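Handling and Packing Cells — session 5 notes
Tutor: Philomena Moynihan. Notes typed up July 18, 2023

Product under review: Drurkesus two-arm bench kit, sold by Vokport. Same kit the April group looked at, newer software. Prodromos Liapis did the set-up and will take questions on the wiring.

What you get
Two arms, one rail, grippers fitted, cables clipped on. Enclosure is extra. Training day is extra too — read the quote properly, Vokport list it on page 14 and it is easy to miss.

What it claims
Mixed grocery items, soft or hard, no tool change. Caldeira (the planning software) shares the job between the arms. The brochure says 191 picks an hour. No mention of which items, so treat as a sales figure untill we have our own.

Points to judge it on
1. Reach. Can both arms get to the middle without one blocking the other? Look at elbow height as well as the tips.
2. Cables. External on this kit. Easy to swap, but they need slack at the wrist, and slack can catch. Sketch the loop at each wrist for your report.
3. Soft goods and thin film. Fruit and clear bags are the hard ones. Film folds, shines, moves when touched. Grapes worse than bananas — why? Two lines on this.
4. Sharing the space. Both grippers over one tray is where Caldeira earns its money or doesnt. Note which arm comes in from which side.
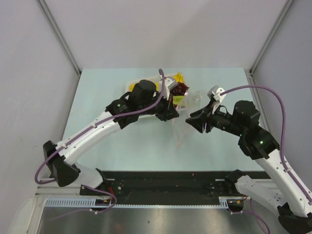

5. Support. Phone line and spares. Clirkutent do the repairs under contract, 99 a month, parts not included. Ask what counts as a part.

For next time
One page, buy or don't buy, for a small packing room with one operator. Give your reasons in order of weight. Compare with the single-arm kit from session 3 if you still have the sheet — Philomena has spare copys.
Wiring questions to Prodromos before you hand in.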